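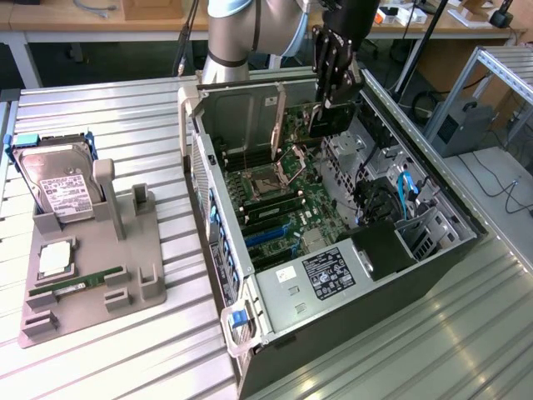
The Datum

The benchmark at Sturley was a brass bolt set into the north abutment of the old rail bridge. Its published height was 79.174 meters. Tove Lund had used that figure on three jobs and had no complaint against it.

In October she was sent to run a level line from Sturley to Jemstead, on the far side of the reservoir. The water company wanted to know whether the dam crest had settled. The line was 246 setups out and the same number back. She took Ruoxi Tang to hold the forward staff and Csaba Somogyi to hold the rear one. Csaba was sixty-one and had walked the same line as a junior, under Gyula Rácz, when the readings were still written in pencil.

They started at first light to get ahead of the heat shimmer off the road. Sights were kept under forty meters. At each setup Tove read back, fore, fore, back, and called the numbers aloud, and Ruoxi repeated them into her radio. It was dull work and they did it well.

The outward run took four days. The return took four and a half, with half a morning lost to wind. That night, in the kitchen of the rented house, Tove reduced the figures and found that the line closed on itself to two millimeters. It did not close on Jemstead. The bolt in the church wall there was thirty-one millimeters lower than its published height.

"So the church has sunk," Ruoxi said.

"Possibly."

"Or Sturley has come up."

"Bridges don't come up much."

Csaba was peeling an egg. He said that it might be worth looking at the book.

The book was Gyula's. It was held in the county office with the rest of the field records from the first survey, and Tove drove over for it the next afternoon. Kiri Trevaskis, who kept the records room, brought it out in a gray box and asked her not to lean on it. The pages were ruled in red. Gyula had formed his sevens with a bar and his ones without a foot, and in the whole of the outward run he had not crossed anything out.

She worked through it setup by setup. The arithmetic was sound. The collimation checks had been done every morning and entered at the top of the page. At the end of the return run he had written the misclosure, which was thirty-one millimeters, and under it, in the same pencil, the word "distributed."

She read that several times. A misclosure of that size should have been run again. If it could not be run again it should have been reported. He had divided it across the setups, a small fraction to each, and the corrected heights had gone to the printer and been in use ever since. The tables, the flood maps and the sill of the Zaugg mill all rested on it.

The last page had the names of the party. G. Rácz, instrument. C. Somogyi, rear staff.

She photographed the page and drove back. Csaba was in the yard wiping down the tripod legs with a rag.

"You knew what it was going to be," she said.

"I knew it was going to be something."

"Thirty-one."

"I didn't remember the number." He folded the rag. "We had snow coming. There was a place past the Zutara turn where the ground was soft, and I put the staff on the plate and I felt it go. I didn't say. It went down while he was turning round to read the other one. By the time we were in Jemstead I had talked myself out of it."

"And he didn't ask?"

"He asked me that night if I was happy with all of my plates. I said yes. He looked at me a while and then went and did his sums."

Tove sat down on the step. The instrument case was open beside her and she closed one of its catches.

"He could have rerun it from the turn," she said. "That would have been two days."

"He would have had to say why."

Ruoxi came to the door to ask if anyone wanted tea. Csaba said he did. Tove said she would in a minute.

She wrote the report that evening. Under Discussion she stated that the published height of the Jemstead bolt was in error by thirty-one millimeters, that the error was present in the original field record, and that its likely origin was settlement of a change plate on soft ground east of the Zutara turn. The dam crest, referred to Sturley, had not moved by any amount she could measure. She recommended that the Jemstead value be withdrawn.

The form had a box for the source of each statement. For the plate she typed "personal communication," and then sat with the cursor after it. The house rule was a name and a date.

She called down the stairs to ask how he spelled Csaba.

"You know how it's spelled," he said.

She put it in.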